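Print this page | E-mail this to a friend

Sat 2 March

Toast day again, and my arms feel like they belong to somebody else.

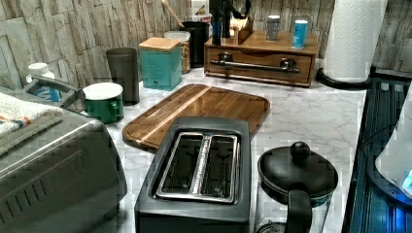 I've been on the Prurholm kitchen job since January now and I still come home talking about it, so I may as well write it down and spare everyone at the dinner table. Today was all bread. Slice up off the board, over to the toaster, down into the slot, let go, back to the start. Then again. And again! By the time I packed up I'd saved 58 good runs, and my personal best before this was well short of that, so I'm allowing myself a bit of smugness.

The letting go is the hard part. When you make toast at home you just drop the slice and it sorts itself out, but with the hand controls you can't feel the bread at all, so you're going by eye the whole way down. Open the grip too early and the slice tips over and lies across the top of the toaster like a roof. Open it too late and you've squashed a corner. I did both before ten o'clock. The trick I've settled on is to stop just above the slot, wait a breath, then go down very slowly and open up once the bottom edge is in — but the guidance notes from Sternance say not to dither, as the arm will learn the dithering as well. Fair enough. It did learn my dithering, the week before last. It hung over the toaster for ages like someone trying to remember why they'd come into the kitchen, and I went quite red watching it.

So today I tried to be brisk. I threw away 27 runs, mostly for wobbling, and one because I sneezed and took a swing at the kettle. No harm done, but my heart was going.

After lunch I had a go with the other method, where you take hold of the arm yourself and walk it through the job. I like that one much more (you can feel when the bread catches) but it's slower and it does my shoulder in. You also have to keep your own head and elbows out of the way, and I am mostly elbows. I managed 6 that way and then went back to the controls and sat down.

We all had a moan about the bread at tea break. The soft white loaf is hopeless, it folds in the grip as soon as you look at it. The seeded one holds its shape but sheds everywhere, and I spent a good ten minutes picking seeds out of the groove in the chopping board with a cocktail stick. I've asked for day-old bread on the next order. We'll see.

Last thing, they let it try by itself. First go, it missed the slot and put the slice down flat. Second go, straight in, and a bit quicker than I'd have dared! I cheered out loud. It had my little pause in it too, just above the slot, much shorter than before but definitely mine. Funny feeling, seeing your own habit come back at you from across a worktop.

The tally on the whiteboard says 813 runs for the toast job between all of us. The Motley lot are doing mugs next and I've put my name down for it, though I'm told handles are a misery.

Hot bath, then bed. Must remember to buy butter — we've none at home, and I've been thinking about toast all day.

Print this page | E-mail this to a friend

Contact | Copyright Bhatt, all rights reserved | Back to top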